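The robot and my morning rounds

Since February our hotel in Jekutstead has a delivery robot from Emomum. It rides the elevator alone and brings things to the doors. I prepare 29 rooms, and two bottles of water for each is still work for hands.

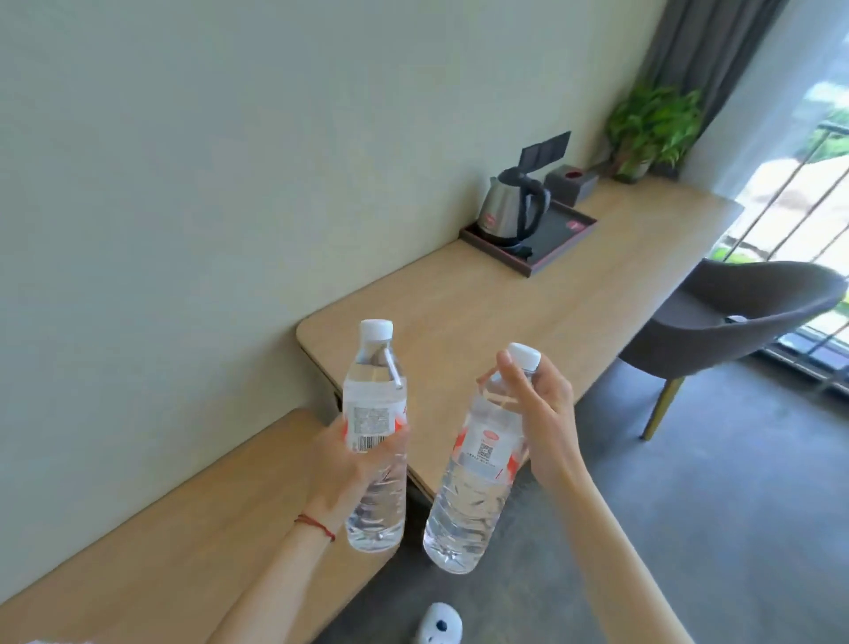 What it took from us

The walking, mostly. I do not miss it — my knees also not. 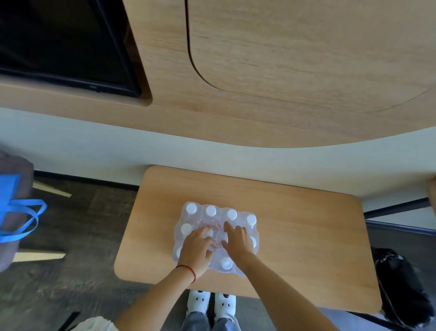

Ustitz, the planning program, now decides the order of rooms. Before, we decided it together over coffee. It knows how many bottles go out, but the plastic wrap around a pack is still for us to open. I miss the coffee talk.

What stays

The kettle tray is the same as before. One bottle stands near the kettle, and I like to do this part slowly.
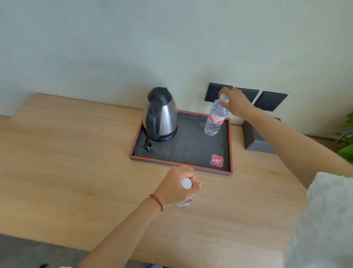 My manager says the saved minutes are for us. Some days I believe it, and on full days the program gives me 2 more rooms.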